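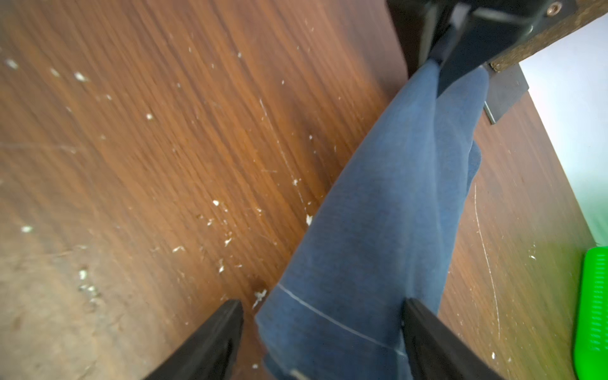 Laminate or hybrid for a rental, what would you put down?

Posted by stondon_deb
We've got a two-bedroom unit coming vacant in September and the carpet in the living area is finished. My partner wants laminate again because we did the back room with it years ago and it was cheap. I'm not convinced. The brown wood-grain stuff hides a fair bit, but ours has gone pale and hazy in places, there are light scratches in it, and every white crumb or fleck of paint stands out. Budget is 1,000 dollars for materials, not counting underlay. Tenants may have a cat. What have other landlords used that still looked decent at the end of a lease?

Reply by gumtree7
Hybrid. I've had it in two units for 7 years and replaced one board, where someone dropped a cast iron pot. Costs more per box but you won't be lifting it after the first dishwasher leak.

Reply by Modupe Lawal
I'd disagree with that. Cheap hybrid is thin and you feel every bump in the slab. A decent 12 mm laminate on good underlay is nicer to walk on and you can still get it done inside your budget. The haze is often cleaner residue. Try warm water with a splash of white vinegar on a well wrung mop, one small patch first, and see if the colour comes back before you blame the floor.

Reply by gumtree7
Slab should be levelled first whatever you lay. That's not the hybrid's fault.

Reply by stondon_deb
Will try the vinegar on Monday. The slab is good on the window side and dips near the kitchen, no idea how much.

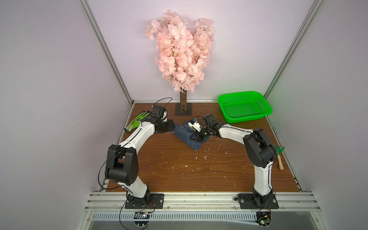
Reply by Ilaria Melis
Whichever you pick, get felt pads under everything and write it into the lease. I went through this with my place on Rodau Street and most of the damage came from chair legs and a desk on castors. Benches are the same story. A brown wood-grain board makes a perfectly good top, but put a folded cloth on it before you start moving heavy gear about, and old denim like the dark blue piece there does the job as well as anything from the shop. I spent 1,011 dollars on laminate and trims and would do it again, though I'd choose a lighter colour.

Reply by mikinar_tiles
Neither. Vinyl plank, glued down. Easy to mop, and one damaged plank comes out with a heat gun.

Reply by Modupe Lawal
Glue-down on a slab with a dip in it will show the dip. She'd have to level it, and there goes the budget.

Reply by stondon_deb
Put a straight edge on it tonight and the dip is 5 mm at the worst spot. Getting a quote for levelling compound before I decide anything. Vinyl isn't out of the running.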